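Prernstead Wrestling Boards > Club and School > Moving up to 11 matches a season for first-years?

matside_mo
Posted July 31, 2012
OK folks, the draft calendar for the Prernstead youth club is out and I am so fired up. First-year kids would go from the handful of matches they get now to a guaranteed 11, starting in November. My daughter wrestled last season and the biggest complaint in our house was that she'd practice for weeks and then get one match and a long ride home. More mat time, please! What does everybody else think?

grarnitz_dad
Love it. We drove over from Grarnitz for the Kikel Open last year and my son got 19 seconds of wrestling. Pinned, shook hands, done. He still talks about that day like it was the Olympics, but I'd have liked him to get a second try.

Pendo Barasa
I coach the beginners, so I'll stick my neck out. I'm all for more matches, but 11 is a lot for a kid who learned a stance in the fall. I had some last year who weren't ready for a live whistle until after the holidays. I'd rather see us run scrimmages in our own room with the next club over, with no brackets, and let the coaches stop things and fix a bad shot on the spot. You can get so much done in an afternoon like that!

matside_mo
Coach B, respectfully, scrimmages aren't the same. The kids know it isn't real. Mine wants the ref and the table and her arm raised.

halfnelson_hal
Agree with Mo. You learn nerves by having nerves.

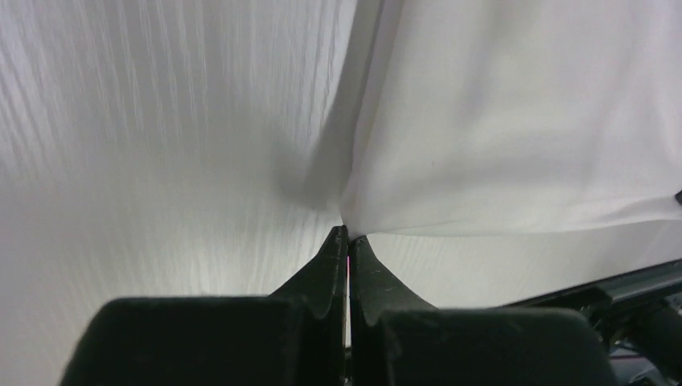

singletsandsocks
Scrimmages got my twins hooked, so put me down with Coach Barasa. We did a round robin with Grarnitz two winters ago and every kid wrestled every kid near their size, and the parents went nuts for all of it, even the ones who lost every match. Also (team mom hat on) if we go to 11 events we need to talk about the banner and the table covers, because I'm the one sewing them. I've settled on plain white for everything. The crinkly kind with the fine little ridges running down it is my pick for the table covers since I am not ironing before every single meet, and the smooth white sheet stuff can go to the banner so the lettering sits flat. If anyone feels strongly about school colors, speak up before I start cutting!

grarnitz_dad
White table covers at a wrestling meet? With nosebleeds and nacho cheese? You are a braver person than me.

singletsandsocks
Bleach exists, my friend.

Miłosz Michalski
Back to the calendar for a second. I help run brackets and I like the bigger number, but I think people are reading the draft wrong. It says 11 matches, and a round robin day can give a kid three or four of those. So we're talking about a few Saturdays. Kikel caps its novice bracket at 100 kids and that fills up fast, so whatever we decide, get the sign-ups in early.

Pendo Barasa
Miłosz, if that's how it's being counted I feel a lot better. Would the scrimmages go toward the 11?

Miłosz Michalski
The draft doesn't say. I'd vote yes if there's a ref on the mat.

halfnelson_hal
I'd vote no. A match is a match when it goes on your record.

matside_mo
Hal, they're seven, they don't have a record! I could live with counting a few if there's a real ref — and somebody raises an arm at the end. That part is not negotiable at my house.

Pendo Barasa
Arms will be raised. I'll bring my own whistle too. Can we get the Grarnitz coaches to pick a date before school starts? Their room is bigger than ours and has two full mats.

grarnitz_dad
I'll ask at pickup tomorrow. Pretty sure they'd be up for it, they had a blast last time.

halfnelson_hal
Still a no from me on counting them, but I'll come ref.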